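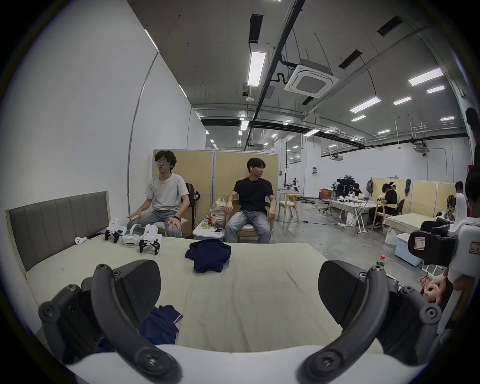
*Navy clothes on the bed, grey headboard behind.*

## The big clothes swap is back

We've got the hall for the last Friday of the month, doors at 6.30, and I can't wait! If you came in January you'll remember the queue going back past the bike racks, and how by eight o'clock the coat rail was down to its hangers. We took in 600 pieces that night, and what was left over went to the Clulla shop on the corner, where I'm told the jumpers sold out within the week.

It works the same way as before. Bring clean clothes you no longer wear, get a token for each one, and spend your tokens on whatever you like. Coats and boots count as two. Spare tokens carry over, so dig out the old ones (mine were in a teapot). Entry is £2, and under-12s come in free.

A few changes this time. Children's things get their own room, with the rails set lower so they can choose for themselves. School uniform will be on the long table by the stage, free to anyone who needs it, no tokens and no questions. And the mending corner is growing! Zokitz are lending us two more sewing machines, so if you've got a hem that's dropped or a zip that sticks, bring it along and we'll show you how to put it right.

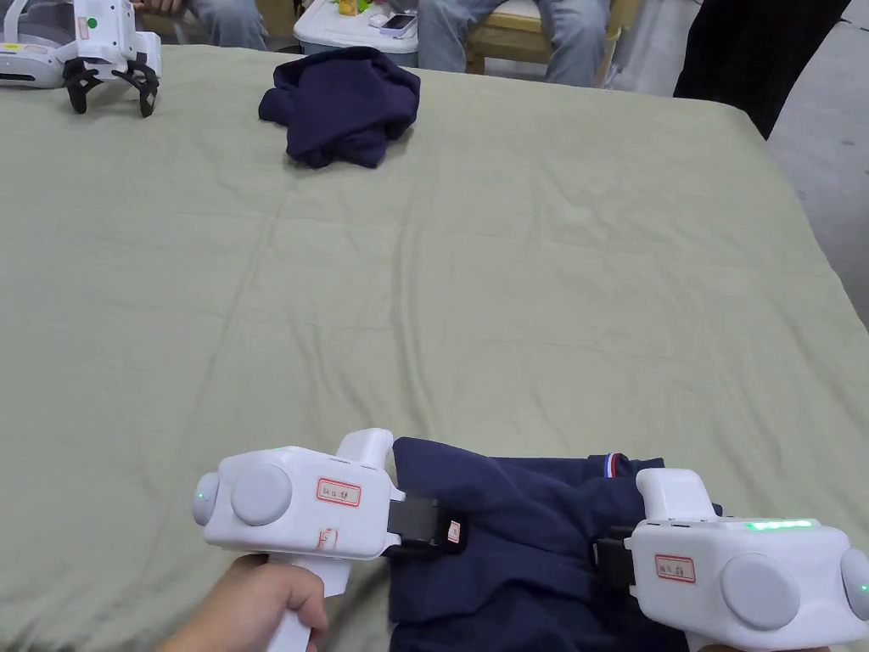

Mending is the bit I love most, and I say that as someone who couldn't thread a needle three years ago. You start with one sock, then it's a pocket lining, and before long you're looking at everyone's elbows on the bus. My best tip for beginners is to get the work off your lap and on to a table, with a cloth over it if the top is rough or slippery. Pale green like this one is lovely under navy, as you can find the edges of the cloth without squinting, and a few creases in it won't do any harm. Dark thread on dark fabric is still a pain after sunset, so we're bringing extra lamps.

Please check pockets before you come. Last time we found a door key, a library card and half a packet of mints, and the key is still in the tin by the till if it's yours.

Drop-off is open from 4 on the day if you can't stay for the evening. We can't take pillows, duvets or underwear, but tights still in the packet are fine. Tea and cake from Lei as usual, and yes, the ginger one will be there.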